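Setting Up the Morus Arm for Flower Handling

This guide applies to the Morus bench cell fitted with the Ekwood two-finger gripper. Operators should complete the Bollo safety module before proceeding.

1. Home the arm and load program 562 from the pendant.

2. Close the gripper fully and confirm that the fingertips meet evenly.

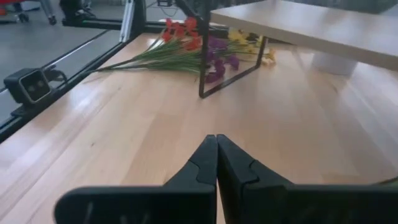
Grip force is the setting most often adjusted by new operators. Begin at 21 per cent and increase it in small steps – artificial stems compress more than their thickness suggests. Lay each bunch flat on the tabletop, as with the red, purple and yellow flowers beside the white shelf, and keep the stems together so that the fingers can close across them. Approach speed must not exceed 66 millimetres per second.

3. Place the vase upright behind the flowers and teach its rim as the release point.

4. Teach a clearance point above the rim, then run the program at reduced speed for 2 cycles.
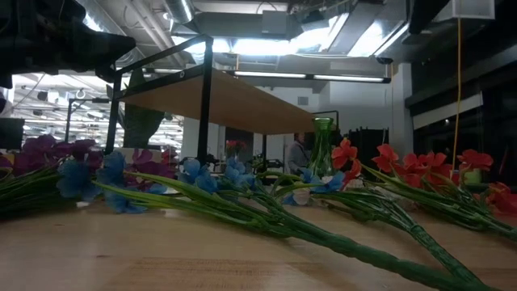 Blue, purple and red stems laid out on the table, with the green glass vase standing behind.

If a stem slips during the lift, stop the cycle and re-teach the grasp closer to the flower head. Colour sorting is covered in the Setiawan vision supplement.

Revised 10/23/23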